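I've stopped trusting the word "learned"

The thing that went wrong in our kitchen lab in March was so small that I nearly didn't write it up. A toothpick-sized bit of wood ended up in a dish that was meant to be going out as finished fruit, and the software marked the job as a success. Nothing caught fire, no one was hurt, and the dish got pulled before anybody ate from it. I've been grumpy about it ever since, and now I'm making it your problem too.

Some background, because I've moaned about Nokberg before but never explained it. Nokberg is the little food-handling project I work on. We record people doing fiddly kitchen jobs with a hand-held gripper, then train a policy on those recordings and let an arm have a go. The training side is called Gellix and the arm's supervisor program is called Rai, which was somebody's idea of a friendly name. Rai decides when a task is done. That's the bit I want to complain about.

On the night in question we ran 184 attempts at moving cut fruit between dishes. Rai passed 184. I've worked around machines long enough that a perfect score makes my neck prickle, so I made a cuppa (a large one) and sat down to watch the lot back. It took most of the next day. I found 7 runs where a skewer or a bit of one had gone along for the ride, stuck to the fruit or dragged in beside it, and had been dropped into the clean dish. In 6 of those you could spot it straight away. The last one I only caught because I'd started to get suspicious of every pale line I saw.

So why did Rai pass them? It had been told to check that the fruit was in the dish. The fruit was in the dish! Fair enough, job done, tick. We'd never told it that anything else in there was a problem, and we'd certainly never shown it one on purpose with a label saying "bad".
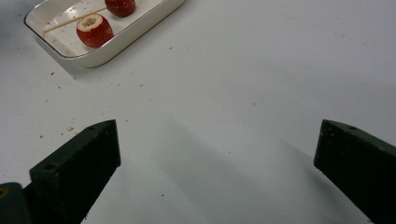 What bugs me more is that we'd taught it the habit ourselves. I went back through the training recordings and there we all were, merrily working around sticks and crumbs and leftover bits, because real kitchen benches have sticks and crumbs on them and we were quite proud of how natural our data looked. A person doing that job knows perfectly well the stick comes out before the food goes to someone. They'd do it at the end, by hand, after the recording had stopped. Gellix never saw that part. As far as it knew, a dish with a skewer lying in it was a lovely finished dish.

I don't think the answer is to scrub the bench and record everything on a spotless surface, by the way, though that was the first suggestion at our meeting and it got a lot of nods. You'd get a robot that works beautifully until the first crumb. Keep the mess, I say, but record the whole job, including the dull tidy-up at the end. And for pity's sake record some failures and mark them as failures.

The other argument I keep losing is over who gets to say "done". We had one program choosing the moves and its close cousin grading them, both raised on the same footage. Of course they agreed with each other. I'd like a separate check that knows nothing about the task and simply asks whether there's something in the dish that wasn't on the list. It'd be slow and annoying and it would flag strawberry seeds for the first fortnight. I could live with that.

I know how this sounds to people outside the trade. A splinter in a bowl of fruit, who cares? Well, I've got a dad who eats without his glasses on, and Vedomness, the care home operator we'd hoped to trial with, has whole dining rooms of people like him. A stray bit of wood is a choking risk or a stabbed gum, and the paperwork would have told the staff that every dish had passed.

We've gone back to 40 runs a night with a human watching each one, and the trial is on hold. There was some grumbling about lost time. I did a bit of it myself, to be fair, around the third hour of watching strawberries. The next set of recordings has the tidy-up left in, and I've asked for the grading program to be taken off the success screen until it can find a stick when we put one there.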